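Semdale Film Circle
Progress report to the Gilmartin Fund, second period of the grant
Prepared by Farzana Janjua, program lead

Dear Saoirse Dolan and everyone at Gilmartin,

Thank you again for your patience over the holidays, and for the very kind note you sent after our opening night. I read it out to the projection team and it's now taped up beside the ticket window. What follows is where things stand with the remakes and sequels season as of January, with a word on the money at the end.

The season

You'll remember that the idea was to show popular family dramas alongside the later films that borrowed from them, and then let people argue about which one did it better. We have now held 3 of the double bills. The first was the gentlest, a pair of separated-brothers stories made a generation apart, and I think we were all a bit surprised by how fiercely people defended the older one (my own mother among them, who came with four cousins and a tin of cardamom biscuits). The second was a comedy night, and we ran late because the talk afterward just would not stop. The third was the two-part melodrama, which is a long sit by any measure, and attendance dipped to 49. Our best house so far was the opening, at 64, and that is every seat we can put out in the Purnholm hall without blocking the side door.

We had hoped to have a fourth evening behind us by now. The distributor sent a print with no English subtitles, and although plenty of our regulars would have managed very well without them, it didn't seem fair to the rest, so we moved it to the spring. The replacement file has been promised and I'll let you know when it has been checked all the way through.

The casting game

This was the piece you asked about most, Saoirse, so let me go on a little! At each evening we hand out a card at the interval and ask people to recast the film they've just watched with actors working today. It was meant to fill ten minutes while the tea went around. It has become the thing people come for. Families fill in one card between them and fall out over it, teenagers put forward names I have to go home and look up, and one gentleman has submitted the same leading man for every part, including the grandmother. We read out a handful before the second film starts.

We'd like to gather the best of the cards into a small printed booklet at the end of the season, with short pieces by the people who wrote them. The layout is being done in house.

Semo and the young people's group

The young people's group, which named itself Semo, meets in the early evening before screenings. They are making their own short sequel, set twenty years after a film that doesn't exist, and the script is in its second draft. They've split into 2 teams, one writing and one acting, and the actors have been getting through rehearsals at a great rate. The writers would like more dancing and the actors would like much less, and I am staying well out of it.

Money

Hall hire and film licenses are within the amounts we gave you in the fall. Printing has cost more than planned, nearly all of it on the cards, and we have covered that from the refreshments line. We are not asking for any change to the grant. Receipts are in the folder we share with your office.

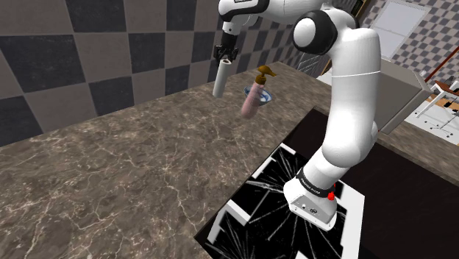
Computer render: a white robotic arm over a brown marble countertop.

Coming up

The spring evenings are booked at Purnholm with doors at 6:30. We would dearly love to have someone from Gilmartin with us for the last one, when the booklet should be ready and the Semo short will have its first showing. Please tell me if you need seats near the front and I'll put your names on them myself.

With warm thanks,
Farzana Janjua
Semdale Film Circle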